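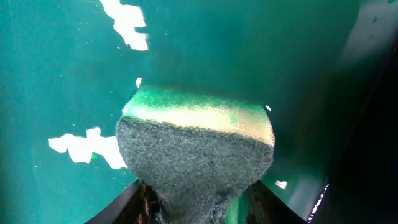

Section 4. Setting up vocal reverb on the Brirero

Read this section before you touch the Size knob. The box says the Brirero will give a bedroom vocal "the sound of a cathedral." It will give you a long tail and a lot of mud if you let it, and the factory settings let it. The steps below start from a dry voice and add as little as you can get away with.

What you need

A microphone with its own preamp or interface, two balanced cables, and closed headphones. The Navickas cable set sold alongside the unit works fine. So does any other cable set, whatever the leaflet claims about warmth.

Connecting the unit

1. Turn the Brirero off and set Output all the way down.

2. Run a cable from the effects send on your interface to Input L. Leave Input R empty for a single voice.

3. Run the second cable from Output L back to a line input on the interface. Do not use a microphone input.

CAUTION: Never connect the return to an input that also feeds the send. You will get a loop, it will be loud, and you'll be wearing headphones when it happens.

4. Turn the unit on. The display shows the software number. These instructions were checked on 3138. On anything older, the Mix control skips at the low end and the settings given here won't match what you hear.

5. Set Mix to full wet. The dry voice should come from your recording software alone. Leaving both paths open gives a hollow, doubled sound that some people take for character.

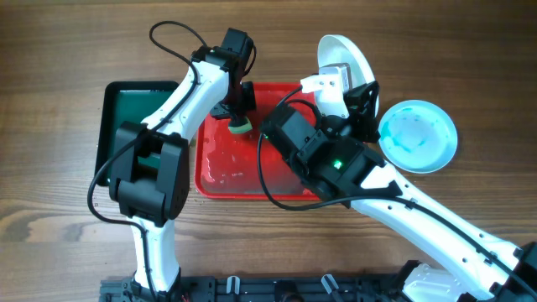 Feseck, 6 Jul 2019

Change to this section: earlier printings told you to load the preset called Confession before recording. We have taken that out. Kadri Kivi, who edits these guides, tried it on three singers and a spoken intro and couldn't make out the words on any of them. The preset is still in the unit if you want it.

Setting the reverb

6. Press Recall and choose preset 573, Small Plate. It is one of the plainer ones and nobody is going to put it in an ad.

7. Play back a verse of your vocal, with the rest of the song running. A setting judged on a solo voice nearly always ends up too wet.

8. Raise the send level until you notice the reverb, then back it down until you only miss it when you mute it.

9. Turn Pre-delay up slowly until the consonants come clear of the tail. If you hear a separate echo, you have gone past it.

10. Turn Low Cut up until the tail stops fighting the bass.

NOTE: The Air control is described in the sales material as "adding breath." As far as we can tell it is a treble boost. Leave it off, particularly on a singer with strong S sounds.

11. Press and hold Store until the display blinks. The unit has five user slots. It overwrites whatever is there and does not ask first.

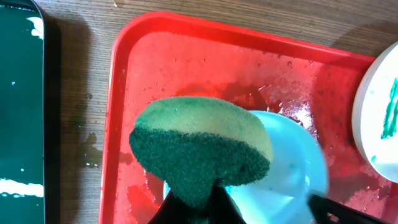 Moving user slots with the Zotby editor

The Zotby editor is a free program that copies user slots to a computer. It is promoted as a way to match the reverb on a finished record by analyzing the song. We have not had a match worth keeping. Use it for backups.

1. Connect the unit by USB and open the editor. If the unit isn't listed, quit the program, unplug the cable, and begin with the cable this time.

2. Choose Copy All From Unit and wait for the bar to finish. It may sit near the end for a while.

3. Save the file under the name of the song. The name the editor suggests is the same every time, and the second backup will replace the first.

4. To restore, choose Copy All To Unit. Single slots cannot be restored, although the menu has an entry for it. That entry has been gray since May.

CAUTION: Do not record while the editor is open. It sends clicks through the output.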